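Folding and Basket Storage: Frequently Asked Questions
Posted in December by the Tannous Home Laundry desk
Print this page | E-mail this page

These are the questions we get most often at the Lusimbridge shop and through the website about folding clothes and keeping them in woven baskets. Prices and sizes were correct when the page was last updated.

Do I need a folding table?

No. Any flat, clean surface that is wider than the garment will do. A kitchen bench, a made bed or a tiled floor all work. A hard surface gives a sharper crease than a mattress, so if you care about the line down the front of your trousers, use the bench.

How should I fold cotton pants so they fit in a basket?

Do up the button and zip. Lay one leg on top of the other with the inside seams together and smooth the fabric from the waist down to the hem. Tuck the point of the seat in so you have a long rectangle. Fold the hem up to just short of the waistband, then fold in half again. For a shallow basket, stop there and lay the pants flat. For a deep one, fold into thirds and stand them on edge so you can see each pair from above.

Heavy drill and khaki hold a fold well. Stretch fabrics don't, and are better rolled.

Should I iron before folding?

Only if you would iron them anyway. Pants that come off the line straight and are folded the same day usually don't need it. If you do iron, leave them flat for 20 minutes before putting them away – fabric that is still warm will take on any crease you give it.

What kind of basket is best for clothes?

One with some air moving through it. An open weave is good for everyday clothes that go in and out each week. A solid plastic tub is better under a house or in a garage, where dust and insects are the bigger worry.
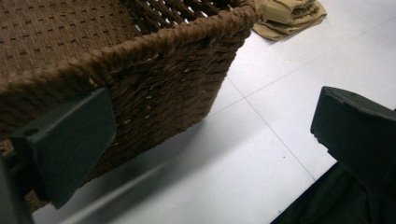
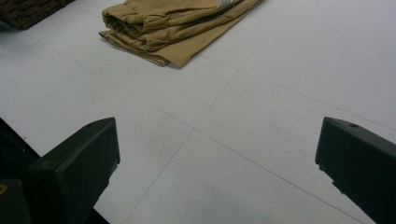 Look at the rim before you buy. It takes most of the handling, and a thick braided one is more comfortable to carry by and less likely to lose its shape than a thin edge. Run your hand around the inside as well. If it catches on your skin it will catch on knitwear.

Will a woven basket snag my clothes?

It can. Coarse fibres always shed a little and stray ends work loose with use. Trim them with nail scissors and don't pull them, as pulling can loosen the strand behind. For jumpers, hosiery and anything with a loose knit, use a cotton liner. Pants, jeans and towels can go straight in.

What sizes do the liners come in?

The Marnberg liner comes in one size, for baskets up to 256 mm deep. It has a drawstring hem that goes over the rim and pulls in underneath. The Gunia liner is deeper and ties at the corners. Both are plain unbleached cotton and both are machine washable. Expect slight shrinkage on the first wash, so wash before you fit it.

How do I clean the basket itself?

Take it outside, turn it upside down and tap the base. Then use the brush attachment on the vacuum, on low suction, inside and out. Wipe marks with a cloth wrung out in warm water and dry the basket in the shade with air on all sides. Do not soak natural fibre. If you aren't sure what yours is made of, treat it as natural.

My basket smells musty. Can it be saved?

Usually. Empty it and leave it in a dry, breezy spot for a few days. An open box of bicarb soda left inside overnight helps. If you can see mould in the weave after that, we would replace it.

My basket leans to one side. How do I fix it?

Dampen the low side lightly with a spray bottle, push it back into shape and pack it firmly with old towels until it is completely dry. Overfilling is the usual cause. Stacking baskets while they are full is the other one.

How wide should the shelf be?

Measure the basket at its widest point, which is often the middle and not the top, and allow a finger's width on each side. Our standard laundry shelf is 700 mm wide. The long shelf is 1,425 mm and needs a centre bracket – it is included in the box, but the wall plugs are not.

Can I keep baskets on the laundry floor?

Yes, if the floor stays dry. On tiles, put a slatted board or a few cork pads under the base. Keep them clear of the washing machine hose and the floor drain.

Do you repair baskets?

We can rebind a rim on any basket bought from us. Bring it in empty. We don't repair side panels or bases, and we don't take baskets by post. Rim repairs take longer before Christmas, so ask at the counter for the current wait.

Can I return a liner that doesn't fit?

Yes, if it hasn't been washed. Bring the receipt. Washed liners can't be exchanged, even for shrinkage, so try it on the basket dry before you put it through the machine.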